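Workshop notebook — Plivside, back room
June, started 9:40

Carrying on with the table bins. Open from last time: whether a small countertop bin in the middle of a shared table takes the waste people leave behind after a break, and whether it can be emptied without a fight. Ingvild Rønning wants a recommendation before the Wodimwood order goes in, so I am writing more down than usual.

Table: the big brown one, matte top. Wiped with a damp cloth and left to dry for 15 minutes before anything was set on it. The matte finish hides fingerprints well but shows streaks in low light from the side. Second wipe with a dry cloth took them off. Do this in the direction of the long side. Going in circles leaves marks that are still there after lunch.

Bin: the small light gray type, open top, with the flat crossbar low on the front. Borghild Sæther calls it the drawer bin, Alvar Sjöberg calls it the scoop. I will write "gray bin" and leave it at that. No liner today. We tried liners in the earlier round and they bunch up over the crossbar and take away the part of the opening that matters.

10:15. Load one. Dry paper only, crumpled tissue and torn packing paper. Goes in easily and then springs back up. Paper fills the volume long before it fills the weight. Pressed down by hand it stays down for a short while and then rises again, mostly along the back wall. If the bin is for paper only it is too small, and I would say so to anyone who asked.

10:40. Load two. Vegetable peel and bread crust from the kitchen, no paper. Sinks to the bottom and stays there. The small pieces drift forward under the crossbar and collect in the shallow part. This is the weak point of the shape. Tipping the bin forward over the large container brings out the main load, but whatever has gone under the bar stays put and has to be knocked loose. Two knocks on the long edge worked better than shaking. Shaking threw crumbs over the rim.

Weighed load two on the kitchen scale: 90 grams, scale zeroed with the bin on it. Did not weigh load one. The scale was reading unevenly at the low end and I did not trust it for paper.

11:20. Load three, mixed. This is closest to what happens in real use, where a tissue goes on top of whatever is already there.
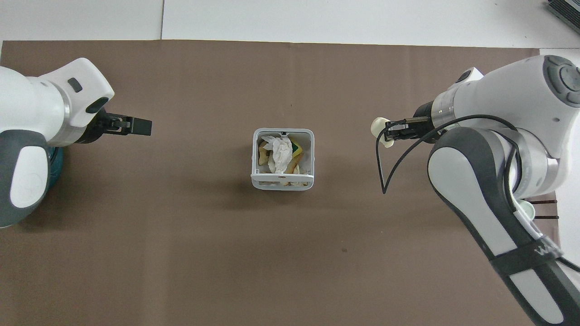 Mixed waste behaves better than either kind alone. The heavier scraps keep the paper from creeping up and the paper keeps the scraps from sliding about when the bin is moved. The order matters a little. Scraps first, tissue second gives a cleaner tip. Tissue first soaks up moisture from the peel and then sticks to the wall, and has to be pulled off by hand or with a spatula. I have asked Signe Boström to repeat this with coffee grounds, which I expect to be worse.

Placement. Marked three positions on the table with small pieces of tape: center, near the far edge, and near the right end. Center is within reach for everyone but is in the way as soon as anyone unrolls a drawing. Far edge gets ignored and people leave their tissues on the tabletop. The right end worked for whoever sat there. My preference is slightly off center toward the far side. Alvar Dahlgren disagrees and wants it dead center with a nonslip pad under it. Noted. Pad to be tested, there is one in the Mersha box under the sink.

Stability. Empty, the bin slides on the matte top with one finger. With load three in it, it still slides but does not tip unless pushed high on the rim. Pushed from the front at crossbar height it moves straight back. Pushed from the side it turns first. A pad would stop both, provided it does not lift the bin enough to make it rock.

12:50. Emptying and cleaning. Rinsed with warm water, no soap, then again with a drop of dish soap. Without soap a thin film stayed on the inner wall. With soap it came off. The place that takes the most time is the angle where the crossbar meets the wall. A bottle brush gets in there, a sponge does not. Cleaning took 8 minutes the first time because I was trying different tools. Second time much quicker, not timed.

Smell: none after the paper load, slight after the peel load. The mixed load stood for about 50 minutes before I emptied it, slight smell again, gone after the soap wash. Not tested overnight. It should be, with the room closed up and the heating at its usual setting.

Small thing on color. Light gray is a reasonable choice for the inside as you can see at once what has been left behind, beige crumbs excepted. Those disappear against the wall if the light comes from above. I found the last of them by running a finger along the bottom, and would add that to the cleaning note. Borghild asked about a darker version. Trilard sells one in a similar shape but I have not had it in my hands and the listing does not say whether the crossbar comes out.

That is the question I would put to any supplier first, come to think of it. If the bar can be removed, the trapped crumbs and the awkward corner both stop being a problem. On ours I pulled with moderate force and it did not move. I did not want to break it, so I cannot say for certain that it is fixed.

Recommendation as it stands: acceptable for a table of four at break time, emptied once in the morning and once after lunch, no liner. Not suitable for the cutting bench, where the waste is long strips and would hang over the rim. Not suitable as the only bin in the room.

Left to do:

Coffee grounds (Signe)
Nonslip pad, check for rocking
Overnight smell, peel load
Repeat load one with the scale sorted out
Ask Wodimwood whether the bar comes out
Buy a second bottle brush and keep it in the back room, the kitchen wants theirs returned

15:30. Bin washed and upside down on the rack. Tape marks left on the table for the pad test, please do not peel them off.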